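Butter tart bars - raisins or no raisins, and why is my middle soup?

treltden_baker
Okay, I need some help from people who grew up on these. I've been making butter tart bars out of my aunt's church cookbook since September and I've done three pans now. The base is great every time (shortbread, pressed in, baked 12 minutes before the filling goes on). The top gets that nice crackly skin. Then I cut into it and the center runs all over the board! The recipe says 350 for 25 minutes in a 9 inch square. I use brown sugar, butter, two eggs, a splash of vinegar and corn syrup. What am I doing wrong?

Also my husband says raisins are required and I say he can pick them out of his cereal like everybody else.

Vũ
How long are you letting them cool? Mine look like a disaster at one hour and cut clean the next morning. I put the whole pan in the fridge overnight.

pansandpeels
Fridge is cheating and it makes the base hard as a rock. Get an oven thermometer. Mine was set to 350 and running way cold, I had no idea for years. And yes to raisins, sorry.

treltden_baker
I waited maybe two hours? I was having people over. I do have a thermometer somewhere, I'll dig it out.

Ilir Dimitrov
I'd drop the corn syrup and use maple. My old neighbor in Tivar made them that way and hers never ran. One tablespoon of flour in the filling helps too.

pansandpeels
Flour in butter tart filling, no thank you. It goes pasty. At that point you've made a pecan bar without the pecans.

Ilir Dimitrov
One tablespoon, in a whole pan. You would not taste it. I've served it to people who swore they hated it.

Vũ
I'm with Ilir on the flour but not on the maple, it gets too sweet for me. Walnuts over raisins, too, if anyone's taking votes.

treltden_baker
So I found the thermometer and the oven was sitting at 325 the whole time. Pansandpeels, you win that one. I turned the dial up, gave it 28 minutes and left it on the counter overnight - no fridge, no flour. The corner pieces were perfect and the middle was soft but it held. I did raisins on half to keep the peace. Next pan I'm trying the maple, so if anybody has an amount that works for a 9 inch, please post it!

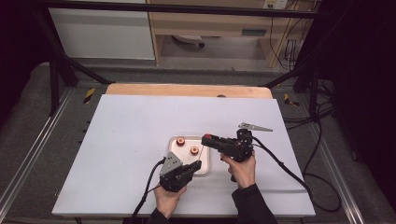 Ilir Dimitrov
Half a cup of maple, the dark kind, and cut the brown sugar back to three quarters of a cup. Keep the vinegar in. I'd still put the flour in but I know I'm outnumbered here.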